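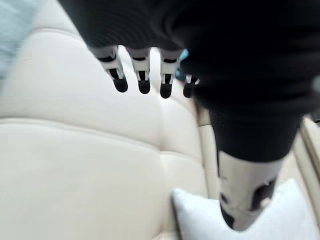

Cream leather seating at Cudano Portraits.

About Cudano Portraits

Cudano Portraits is a photography studio specializing in engagement, wedding and family portraits. The company was founded by Maricruz Sandoval as a one-person business in a rented room above a frame shop on Ayala Street. It moved to its present premises in the Ralard Building after its fifth season and now employs nine people, four of whom are full-time photographers.

The studio accepts commissions from private clients throughout the county and, by arrangement, beyond it. Engagement sessions may be held at the studio or outdoors at a place of the couple's choosing. Clients who have no location in mind are offered a selection from the studio's own register, in which our photographers record parking, walking distance, permit rules and the hour at which the light leaves each site. Where a permit is required, the studio applies for it and carries the cost within the session fee.
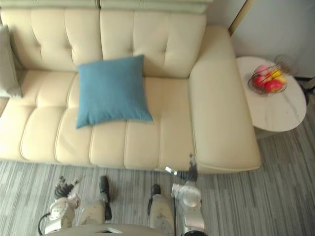
Each commission is assigned to one photographer, who attends the first consultation and remains responsible for the work until the final prints are delivered. Weddings are covered by two photographers. The studio does not subcontract weddings, and the names of both photographers are written into the agreement before a deposit is taken.

Gumaro Pacheco joined the company as a darkroom printer and was appointed director of print services when the printing department was formed. Under his direction, albums and wall prints are made on the premises and inspected by hand. Last year the department completed 3582 individual prints. Negatives and digital files are held in the studio archive, known to staff as Dotus, and former clients may order reprints from any session at the current list price.

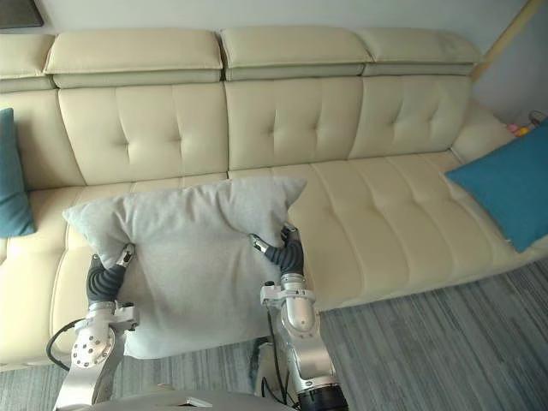

Consultations are held by appointment between 10 a.m. and 6 p.m. The studio closes for the second half of December, when the archive is checked and equipment is sent out for service. Orders intended as holiday gifts should be placed before the end of November.

The company also maintains a small training program. Two assistants are accepted each year for a paid term of ten months, during which they work alongside senior photographers and complete a portfolio of their own. Applicants need not hold a degree in photography, but must submit twelve finished portraits and be available on weekends from May through October.
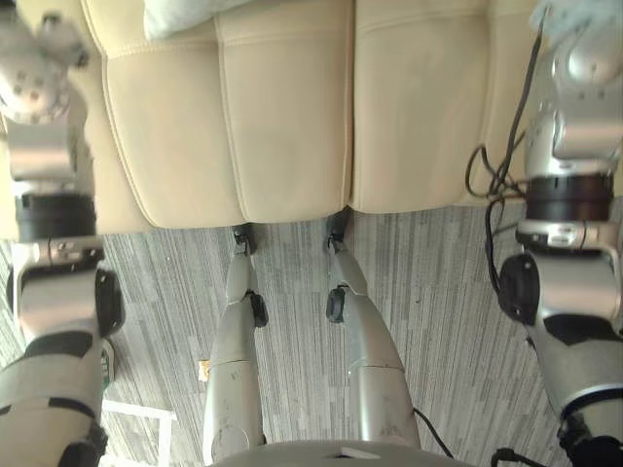

Sofa and gray carpet, Ralard Building.

Inquiries about commissions, reprints and the training program may be made at the front desk or in writing to Cudano Portraits, Ralard Building, Suite 680.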